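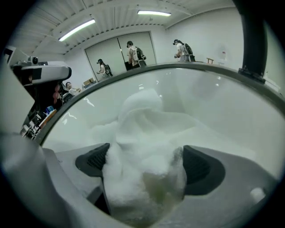 # Zikadside Household Water Readings

This repository holds daily water meter readings from 40 flats in the Zikadside building. The readings were written down by the residents on paper sheets, and I typed them into one table. Last update: January 24, 2022.

## Files

- `readings.csv` – one row for each flat and day
- `flats.csv` – floor, number of residents, type of meter
- `notes.txt` – remarks from the paper sheets, lightly corrected

All values are in litres. The date column uses the day–month–year order, so please check your import settings before you start.
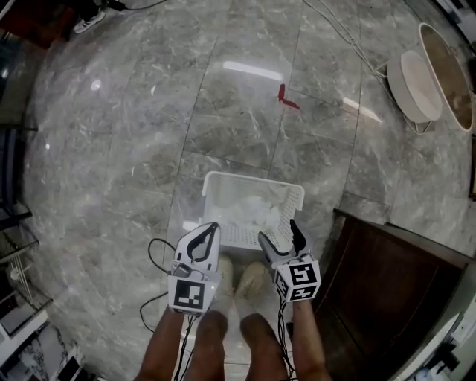 ## Known problems

There are 589 missing readings. Most of them fall in April, when many families were travelling. I left these cells empty and did not fill them with zero or with an average.

Two types of meter are present, Tekel and Brinoson. The Tekel meters show whole litres only, so small uses disappear until the next full litre.

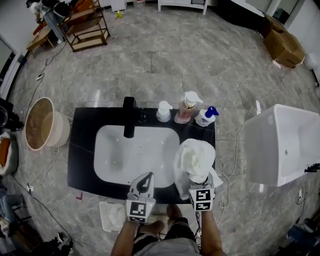 The column `use_type` is the weakest part of the data. Residents had to choose between 5 categories, and they did not always understand them in the same way. Washing a towel by hand in a bathroom basin, for example, was written by one flat as "laundry" and by another as "basin". A white towel over the rim, with the pump bottles standing to the right of the tap, can belong to both. I kept the words as they were given.

## Licence

Free to use for study and teaching. Please cite it as "Bukhari water set, version 2". Corrections are welcome through the issues page.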